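Nistley Lunch Room Loses Its Lids, Keeps Its Tubs

By Busisiwe Kruger

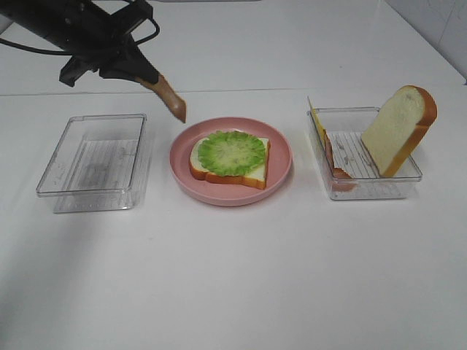
A pink plate between two clear plastic containers on the white table at the Nistley lunch room.

The shared lunch room at Nistley Hall will hold a container swap on Friday, and anyone who has ever opened one of its cupboards will know how it came to this.

The room serves 60 people from the small businesses on the upper floor. It has one sink, one fridge and, until last week, a lower cupboard that had to be closed with the knee. When the tenants finally emptied it in April, out came 16 lids and a great many more containers than that. The lids fit almost none of them. Several seem to have belonged to a brand of ice cream that the corner store stopped carrying years ago.

"I have been bringing soup to work since I moved in upstairs, and I have never once gone home with the same tub," said Etel Jibrin, who runs an alterations shop on the second floor. "I assumed that was the system."

There was no system. There is one now, and it takes up a page and a half on the fridge door. Clear containers with rounded corners go on the left side of the shelf. Plates go in the middle. Anything with a name on it goes back to the person named, who is asked to act pleased. Food left past Friday afternoon goes in the trash, container and all, a rule that passed with one vote against. The dissenter had a lasagna in there at the time.

The swap starts at noon and runs until the table is clear or people have to get back to work. Tenants can bring up to 15 pieces each - plates, tubs, bowls, mugs - and take home whatever they like. Bringing a container with its own lid earns first pick. Bringing a lid by itself earns nothing, and the notice on the door asks people to think hard before they do it.

Pink plates have been a sore subject. The building bought a full set for its open house and the set has been shrinking ever since, at a pace that suggests they are popular for picnics. Tenants who find one at home may return it on Friday without discussion. A cardboard box will be left by the stairs for those who would like to avoid even eye contact.

Leftover pieces will go to Climidero, the thrift store on the next block, which has said yes to plates and bowls and maybe to the rest. The $1,375 set aside for new shelving will be spent after the swap, once it is known what the shelves have to hold. Jibrin has asked for a separate drawer for lids. The request is under review.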